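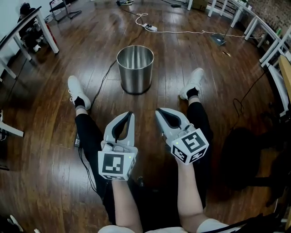
Session 2: The open bin and the floor under it

Grerkitz Community Learning, Home Care Basics
Handout to keep. Bring it back for session 3, when we move on to laundry.

Last session was all about benches and sinks. Now we get down on the floor, and I mean that literally! Sit with your legs out and the bin standing between your feet, on a wooden floor if you've got one. From down there you notice the rim, the outside wall and the boards right beside the base, all the parts you never look at when you're walking past with a banana peel.

Why I love a plain steel cylinder

No pedal, no hinge, no lid to wipe underneath. An open-topped stainless bin is about the easiest thing in the house to look after, and a brushed finish is much kinder about fingerprints than a mirror one. The trade-off is smell, so keep it for paper, packaging and dry bits, and send the food scraps to a caddy with a lid.

Brushed steel has a grain, just like timber. Tilt your head until the light runs along it and you'll find which way it goes. Always wipe in that direction. Going round and round leaves swirls, and once they're in they stay in.

Cleaning the bin

Empty it and take the liner out. Tip out any crumbs over newspaper.
Mix a squirt of dishwashing liquid into warm water. The Vorard one in the supply cupboard is fine, and so is whatever you have at home.
Wash the inside first, bottom then walls, with a soft cloth.
Rinse the cloth, wring it well and do the outside along the grain.
Run a finger in the cloth around the rim. Go gently, some rims are sharp on the underside.
Turn the bin over and wipe the base. This is the step everyone forgets, me included.
Dry it with a tea towel straight away, inside and out.

Please don't use steel wool, bleach or scouring powder. If there's a sticky patch where a label used to be, a dab of cooking oil left for 12 minutes will usually shift it. Then wash as above.

The floor underneath

Wooden floors and wet bins don't get along. Water caught under a metal base can't dry out, and you end up with a pale ring or a grey one depending on the finish. Always dry the base before the bin goes back. Lift it when you sweep, too. Dragging it with one grain of sand underneath will leave a scratch you'll be looking at for years.

If you want something between the two, stick-on felt pads are lovely and cheap. Cork works as well. Skip rubber mats on timber, as some of them discolour the varnish.

Finding a liner that fits

My favourite part! A bit of arithmetic and you'll never again have a bag slide down into the bin.

Take a round bin 275 mm across and 393 mm tall.
Distance around the rim: 275 x 3.14 = 864 mm (rounded up)
Half of that: 432 mm. A bag lying flat has to be at least this wide.
Height of bag: 393 mm for the wall, plus half the width of the base, plus a good hand's width to fold over the top.

Measure your own bin and do the same sums. If the bag is too wide, gather the extra and tie a small knot in it on the outside, just below the rim.

To try at home

1. Find the grain on anything brushed in your kitchen: bin, kettle, fridge door.
2. Lift your bin and look at the floor. Is there a ring? What colour is it?
3. Work out your liner size and write it inside the cupboard door.
4. Wash the bin once this week and note how long it took, drying included.

Next time

Bring an old towel and one item of clothing with a stain you've given up on. We'll be in the Rathjen Room, the one with the double sink, and I'll have the kettle on.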